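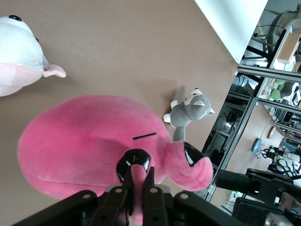 Katherine Taipe pergunta, já no chat antes de eu abrir a boca, se 2000 episódios de pelúcia não é exagero, porque objecto mole "perdoa tudo" e a pinça agarra em qualquer lado. Boa pergunta, começo por aí, deixo o slide do título para depois.

Resposta curta: não perdoa. Perdoa o fecho da pinça, sim. Não perdoa a posição. Um bloco rígido, fecho os dedos e sei onde ele está. Peluche, fecho os dedos e apanho uma prega de tecido, o resto do corpo vai para onde quer. O modelo tem de aprender isso com exemplos, não há regra que eu consiga escrever à mão. Tentei. Duas semanas perdidas em agosto.

(pausa, beber água)

Ponto 1 - o que é um exemplo para nós
Uma tentativa inteira, do braço parado até ao braço parado outra vez. Imagem do punho, posição das juntas, abertura da pinça. Tudo com o mesmo relógio - dizer isto devagar, na última vez metade da sala não percebeu. Se a imagem chega atrasada em relação às juntas, o exemplo ensina uma coisa errada. Mais vale não ter.

Ponto 2 - a mesa
Tampo liso, cor só. Peluches deitados de lado, encostados uns aos outros, nunca arrumadinhos. O rosa grande é o difícil: redondo, fofo, tecido que dobra, sítio nenhum óbvio para pegar. Os dedos em cima da mancha preta, com uma dobra de tecido entalada no meio. Perguntar à sala: isto conta como pega boa? Esperar respostas. Deve dar discusão.

A minha posição: num instante não se decide. Tem de se ver o que vem a seguir, se levanta, se escorrega. A etiqueta é do episódio, nunca da imagem solta. Foi aqui que o Drirno nos deu mais trabalho, a primeira versão pedia etiqueta por imagem e quem anotava inventava.

Ponto 3 - quem opera
Dois operadores por turno, trocam a meio. Cansaço vê-se nos dados, as trajectórias ficam preguiçosas, sempre pelo mesmo lado. Walter Mosquera fez o gráfico disto (mostrar se houver tempo, senão saltar). Pedir ao operador que varie a entrada: de cima, de lado, a cruzar por cima de outro boneco. Sem dizer quantas vezes cada uma, senão faz em série e estraga tudo na mesma.

Ponto 4 - falhas
Guardar. Repetir: GUARDAR. Na primeira recolha apagámos tudo o que correu mal e o modelo ficou óptimo a pegar e péssimo a perceber que não tinha pegado. Ia até à caixa com a pinça vazia, abria, voltava todo contente. Agora temos cerca de 800 falhas marcadas à parte, com o motivo numa palavra só: escorregou, empurrou, arrastou o vizinho. Arrastar o vizinho é a mais comum com peluche junto.

Episódio 301 - contar a história, mas rápido. O operador fechou no sítio errado, soltou, recuou, tentou de novo e saiu bem. Íamos deitar fora por ser "sujo". Foi dos que mais ajudaram na recuperação. Desde aí as segundas tentativas ficam sempre, inteiras, sem cortar o meio.

Ponto 5 - fundo e tralha
Vão perguntar pelo fundo. Cabos, cadeiras, estantes, luzinhas acesas, tudo aparece por trás da mesa conforme o punho roda. Não tapamos. No Trutow taparam com pano, ficou tudo lindo, e quando tiraram o pano o modelo perdeu-se. Prefiro o fundo feio e mudar as coisas de sítio de vez em quando. Há quem discorde, Walter incluido, deixar falar.

Os peluches também rodam. Mesmo boneco semanas seguidas na mesma ponta da mesa e o modelo decora a ponta da mesa. Trocar boneco, trocar vizinhos, trocar o lado.

Ponto 6 - o que falta
- tecido liso, escorregadio, quase não temos
- bonecos empilhados (só deitados lado a lado, por agora)
- mudar a luz durante a sessão e não só entre sessões
- decidir se a força nos dedos entra no registo. Eu digo que sim, o disco diz que não

Voltar à Katherine se ainda estiver ligada: 2000 chega para este conjunto de bonecos. Para bonecos novos não sei. Dizer mesmo "não sei", não enrolar.

Se sobrar tempo: vídeo do Bramov, o curto, SEM som. Se não sobrar, mandar o link por mail a quem pedir e passar às perguntas.

Recentes
Bramov: notas sobre sincronização de câmaras de punho
Trutow, o que aprendemos com fundos tapados
Formato de episódio do Drirno, segunda versão
Puma - lista de verificação para operadores
Apresentações de dezembro de 2019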